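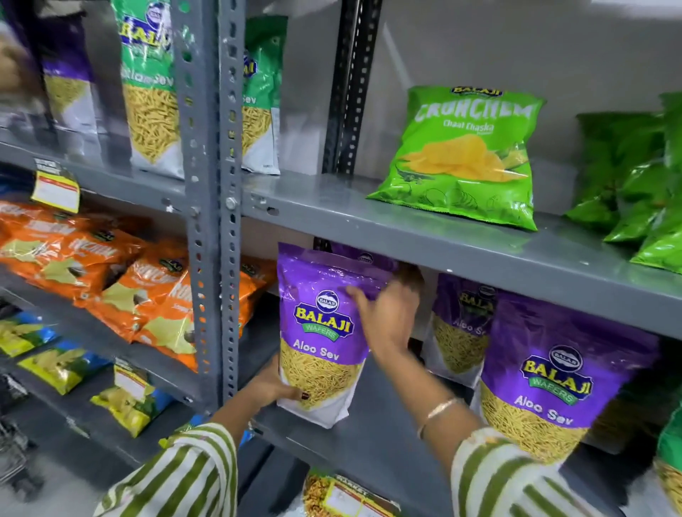

Reda Soliman, maintainer of the Brulach word list

Brulach – names of packaged snacks, with spelling variants

Brulach is a small list of snack names as they are written on packets and in shop price lists. One name can have many spellings in Latin letters, for example sev and sew, or aloo and alu. The list puts these spellings together under one entry.

Contents
names.csv – 500 entries, one per line
variants.csv – 200 spellings linked to an entry
notes.txt – doubtful cases

Format
UTF-8, comma separated. The columns are id, name, language, source. An empty language field means I could not decide.

Known problems
Brand names are not removed in 16 entries. Plural forms are treated in different ways, please check them before you use the list for search.

Changes
7 May 2026: added 40 entries from the Alaoui price list, corrected the accents.

Corrections are welcome, please give the id of the entry.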